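叠衣组的账怎么算

Henden后整车间的叠衣工位从七月起换了做法，公司内部叫Stulano项目，设备和调试都由Drestari负责。启动会上的说法是“把人从重复劳动里解放出来”。这句话我们在上自动缝扣机那年听过一遍，后来缝扣组的人去了哪里，老员工都记得。

先说活儿本身。叠衣组原有16人，分两班，熟手每班的定额是800件。这个定额没有随机器进来而下调，只是加了一条：机器叠过的，由人复核后再装袋。复核不计件，按工时算。按工时算之后，几位手快的同事到手的钱比以前少，手慢的反倒持平。 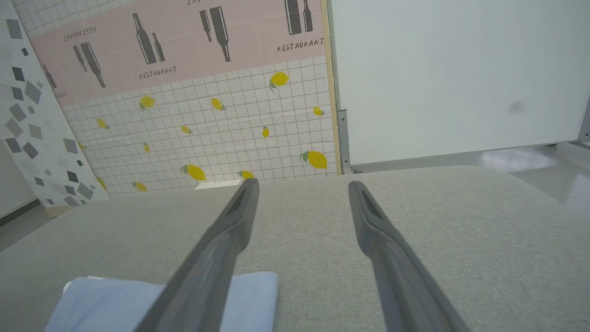

机器叠坏的件算谁的？目前算复核人的，工会小组已经书面提出异议，Drestari和车间都还没有答复。

培训也值得说两句。每人162页的操作手册，讲急停和报警代码的占了大半，讲岗位怎么定级的一页也没有。学会看报警算不算技能，能不能进工资表，主管的回答是“年底统一考虑”。去年从Babalola分厂调来的同事说，那边也是这么答复的，考虑到现在还没有下文。

好处要承认。弯腰少了，夜班后半段腰疼的人少了，这是大家自己讲的。可是站着盯机器也累，眼睛累，而且不能像从前那样边干边聊。车间说下一步目标是每班1000件，至于这个数是给机器定的还是给人定的，会上问了两次，得到两个不同的说法。
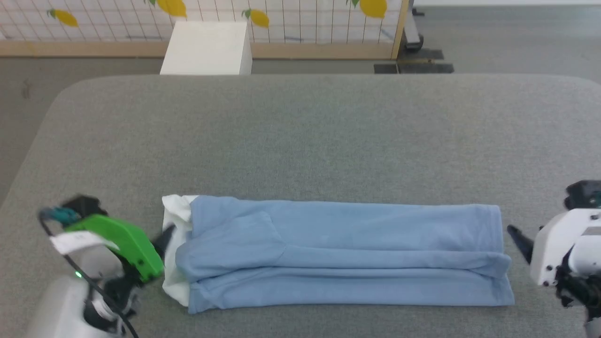 叠衣台上的浅蓝色衣物与两侧机械臂。

对新定额有意见的，请在月底前把自己的工时记录交到工会小组，早班下午三点以后有人收。复印件即可，原件自己留好。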